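News from the Birkenham Sewing Table

Our winter repair evenings are finished, and I want to thank everybody who came with a coat, a bag or a pair of trousers. When Zinash Gebru asked me to write this item, she wanted only a few lines, but there is more to tell. We repaired up to 200 pieces, and most of them were zippers. I did not know before that one town can have so many broken zippers.

For the coming season we change the place. We will meet in the upstairs room at Isness, beside the bakery on Tamiru Street, from 4 in the afternoon. The stairs are steep, so please ask for help if you bring your own machine.

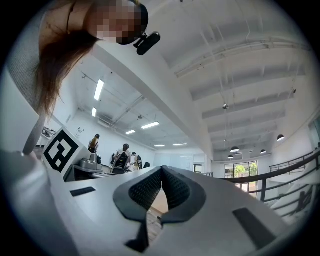 The most common question in the winter was about long hair and sewing machines, and I would like to answer it for all. Please tie it back before you sit down, also when you only want to look how the needle moves. Long brown hair hanging loose past the shoulder, like here, can come to the hand wheel very quickly when a person leans forward. The same is true for scarves and for the strings of a hood. We keep a box of elastic bands next to the iron, and you may take one home.

Belmiro Brandão will again teach the lesson on lining. He asks that you wash the old lining first and bring one meter of new fabric. Cotton is good for beginners. Silk is beautiful, but it slides away under the foot, and last year two of us nearly cried with it. 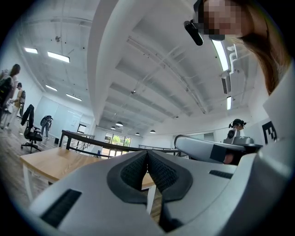

Pockets will have their own evening, as many of you requested. A pocket usually breaks at the corner of the opening, where the hand pulls on it each day. Black mesh, similar to what lines the deep notch in this photo, is a nice choice for the inside of a sports bag, and you can finish the edge with a dark gray tape. For coat pockets please choose something closer, or your coins will find the way out.

The cost stays at 4 dollars for each evening, with thread included. Our friends from Dreravbridge are welcome too. If you have buttons that you do not need, bring them in August, when we sort the big tin.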